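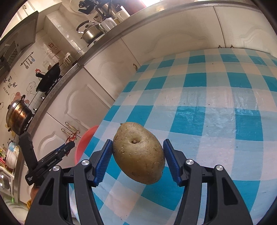
Kitchen lessons pay off for potato-handling robot

A robot arm that had never been inside a family kitchen has learned to pick up potatoes, turn them over and set them down again, using only recordings of people doing the job by hand. The team at the Masilela Laboratory in Novden reported the result this month, and it's a cracking piece of work.

The robot managed the full task on 77 per cent of its tries, in kitchens it had not been trained in, with potatoes it had not met before. The group's previous method, which relied on steering the robot by remote control, got nowhere near that once the arm left the lab bench.

The new approach does away with the robot altogether during teaching. People hold a light two-jawed gripper with a small camera fixed to it, and they use it in place of their own fingers. They squeeze, lift, tilt and put down, and the camera records everything from just behind the jaws. When the robot's turn comes, it wears the same sort of jaws and looks out through the same sort of camera, so what it sees is very close to what it was taught on.

Recordings were made in 5 homes in and near Zustden, in ordinary kitchens with the kettle out and the washing-up still to do. Nobody was asked to tidy. That was a deliberate choice, and according to the laboratory's report it's where much of the gain came from. When the same number of recordings was made at a clean white table in the lab, the robot did well at the clean white table and fell apart almost everywhere else. Patterned tablecloths were a particular nuisance, and so were shiny ones, which throw patches of light that a camera can easily mistake for an object.

Then there is the potato itself. It sounds like the simplest thing in the larder, but it's a brute to hold! No two are the same shape, the weight is seldom where you'd guess, and a round end will squirt out from between a pair of hard jaws if you press it in the wrong spot. People cope without thinking. They shuffle their grip a little as they close on it, feel it settle, then lift. The recordings turn out to be full of these tiny adjustments, and the robot has picked them up.

In the trials it could be seen closing its jaws part of the way, shifting sideways a touch, and only then squeezing. The researchers had written no rule telling it to do this. It had simply watched enough people do so.

The whole training set came to 400 recordings, which is small by the standards of this field. Each person was given a short written sheet and a few minutes' practice. The sheet asked them to pick up one potato at a time, turn it so that any eyes or scars could be seen, and place it in a bowl. How they went about it was left to them, and the differences are lovely to watch. Some went in from above like a fairground grabber, some slid in from the side, and one person insisted on rolling every potato towards them first (the robot now does this too, now and again, usually when the potato is near the far side of the table).

Working with a pair of grippers, one in each hand, was tried as well. It is harder for the person and a good deal harder for the robot, which has to keep both arms out of each other's way. The 2-handed results are kept apart from the main figure in the report and are described as early. Even so, there were clean passes from one gripper to the other, and the clips of those drew a cheer when they were shown at the laboratory's open afternoon.

Soft pads matter more than anyone on the project had expected. The jaws were first fitted with smooth rubber faces, and dusty potatoes slipped straight through them. Ridged pads, made for the project by the Zustden workshop Stelteck, held on far better and left fewer marks on the skin. The ridges bend slightly under load and spread out over the lumps, so a less than perfect grip can still be a safe one. Swapping the pads meant making a fresh batch of recordings, because people squeezed more gently once they trusted the grip, and the older clips were teaching the robot to clutch too hard.

There are plenty of failures to talk about, and the report is refreshingly open about them. Very small potatoes were often missed. Large ones close to the full width of the jaws were sometimes nudged along the table and never caught. Strong sunlight from a window caused trouble in one kitchen until the blind was lowered. The robot is also slow, taking its time over a lift that a person would finish in a blink, and it has no idea when to give up. In one trial it chased a potato steadily round the rim of a plate until somebody pressed stop.

All the same, this feels like a real step. Teaching a robot has long meant bringing people to the machine, with all the booking and setting up that goes with it. A gripper that fits in a shopping bag can go to the kitchen, to the allotment shed or to the back of a greengrocer's, and the person holding it needs no training in robotics at all. Several of the people who took part had never been near a robot before, and their recordings were every bit as useful as those made by laboratory staff.

Onions are next, along with carrots and the first attempts at soft fruit, which will need a much lighter touch. The laboratory also plans to find out how few recordings it can get away with when a new vegetable is added. If the robot can carry over what it knows about potatoes, a short session at the table may be enough for each one. Early tests with sweet potatoes look promising, though they do have the advantage of being potato-shaped to begin with.

More homes are being signed up for the autumn round, which begins in September. The laboratory is especially keen on small kitchens, dark kitchens and kitchens with busy wallpaper or tiles. Anyone living within reach of Zustden can put their name down at the front desk. Grippers are lent out for the morning, and the potatoes are supplied and can be kept for supper.

Contact the newsdesk | © Novden Science News | Back to top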